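25 Mar 2024
Peninah Nyanda

Slept badly, got up before the alarm and read the Drorno offer again with my tea. It doesn't improve. "Laundry handled from drum to drawer" is on the first page and again on the last, and between them there is very little about drawers. The monthly fee is 552 per building, with a setup charge of 300 on top, and the fee covers "up to the agreed level of activity." I looked for the agreed level of activity. It will be agreed.

I should write down what I think while it's fresh, because by Thursday Mwanahawa will have talked me round to something. She has wanted this since September. She came back from that trade show with a tote bag and a new way of saying "throughput," and every time a cleaner calls in sick she looks at me across the desk as if I'd arranged it.

So. The demo was in a room made up like a bedroom, bed and shelves and all, with a washer-dryer stack at one side. I suppose that is meant to feel like a customer's home. Our laundry room at Pamudance is the width of a hallway and has a mop sink in it. I asked the Drorno man, Salim Laizer, how much floor the thing needs in front of the door, and he said it was flexible. I asked flexible down to what. He said they would do a site survey. The survey is part of the 300, unless the survey shows you need a second survey.

I'll be fair about what I liked. It's tidier to look at than I expected, and the silver shells do look expensive. It stands up at a normal machine and uses a normal door, so we wouldn't have to buy a special washer, and that was my biggest fear about the money. The Bodnár people wanted us to replace everything down to the hose. Salim was also polite when I interrupted, and I interrupted a lot.

What I didn't like is how much of the pitch was about one part of the job. The arm goes into the drum. Fine. Anyone who has done hotel sheets knows the drum is the easy bit, apart from the one pillowcase that has worked its way inside the duvet cover. The hard bit is everything after: is that stain out, does this go back in, whose towel is this, why is there a fork. I said so and Salim told me sorting was on the roadmap. I've had a roadmap from the elevator company for years.

And the cables. They hang down all over its back, and there's a long one trailing across the floor. I asked if the one on the floor comes with it or if that's only for the demo, and he said the customer version would be "substantially cleaner." I wrote that down in quotes. Substantially cleaner could still have a cable in it. Mwanaisha walks backward out of our laundry room with her arms full, every day, and she can't see her feet when she does it.
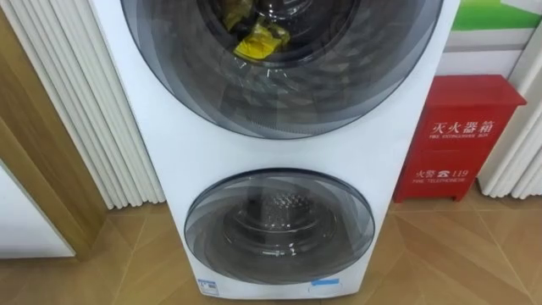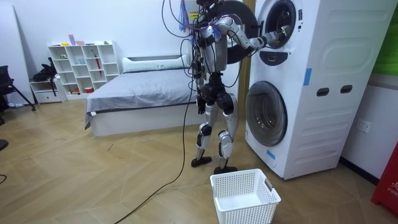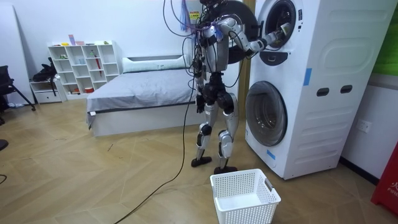
Samer thinks I'm asking the wrong thing altogether, and that the price of the machine matters a lot less than who turns up when it stops. He signed for two floor scrubbers at his place with a service plan from Stikia, and he says the scrubbers were all right and the plan was the swindle. Response time was counted from when the ticket was accepted, and they could take as long as they liked to accept it. His advice was to skip the brochure, read the support page and ring the number on a Sunday.

I hadn't thought of ringing on a Sunday. I did go back to the support page, and it says "priority remote assistance" with no hours given. Remote is the word that bothers me. If it's standing there with one hand in the upper drum and it stops, what does a person on a screen do about it? Does the machine stay open? Can Mwanaisha move the arm herself, or does that void something? Can she start a load in the bottom one meanwhile, or is the whole stack out of use till somebody logs in? I put all of this in an email at lunch. Four paragraphs, then cut it down, then put the void question back in.

Reply from Salim came before three, I'll give him that. He says there is a manual release and that staff are trained on it during setup. He says most interruptions clear "within moments." He attached a sheet of results from their trials and I have read it with my glasses on and then again without. It gives a success figure for "retrieval." It doesn't say what was being retrieved. One washcloth is a retrieval. So is a king-size fitted sheet that has swallowed three pillowcases and a sock, and I'd like to know which of those they did over and over until the number looked nice. It doesn't say if a person was standing by, either, or how long each one took. I could find nothing in it about folding.

I asked about time at the demo too and now I wish I'd simply used my phone as a stopwatch. Mwanahawa says it felt quick. I thought it felt slow. That's two grown women in the same room on the same morning, and between us we came away with no information.

Did the sums on the back of the linen delivery note. Even taking Salim's word for everything, someone still has to strip the beds, carry it all down, check pockets, put it in, pick the program, fold, and carry it back up. What we'd be paying for is the walk from the drum to the basket, and that's a lean. I'm not paying 552 a month for a lean. Mwanahawa says I'm being unfair and the price will come down as it learns. I said then let it learn somewhere else and we'll buy it when it's cheap. She laughed at that, a bit.

She does have a point about backs. I don't want to write her off on that. Mwanaisha's shoulder has been bad since the winter and it's the wet loads out of the lower machine that do it, the bending and twisting. If Drorno came to me and said it will take heavy wet cotton out of the lower door, all day, and here is the weight it can hold, I would sit down and listen properly. I asked Salim what the arm lifts when it's stretched out. He gave me the figure for the arm held close in. Asked again and he said he'd have to check with engineering. That was Friday and his email today skipped right over it.

Things to send him tomorrow, so I don't forget:
The lifting figure, arm stretched out, in writing.
A demo with our sheets. I'll bring them, wet, in our own bags.
Bottom machine as well as top.
Whether the trial month can be ended without the 300.
Who can open the door if it stops, and how.

If he says yes to our sheets I'll go, and I'll bring Mwanaisha, who should have been asked in the first place. She heard about the whole business from the linen driver and was pretty short with me this afternoon. Quite right. I told her no one is being replaced by anything, and she said she wasn't worried about being replaced, she was worried about having to look after it.

Dryer in the annex is making the noise again. Rang the repair shop, they can come in 5 days. Bought a bracket for the mop sink and it's the wrong size.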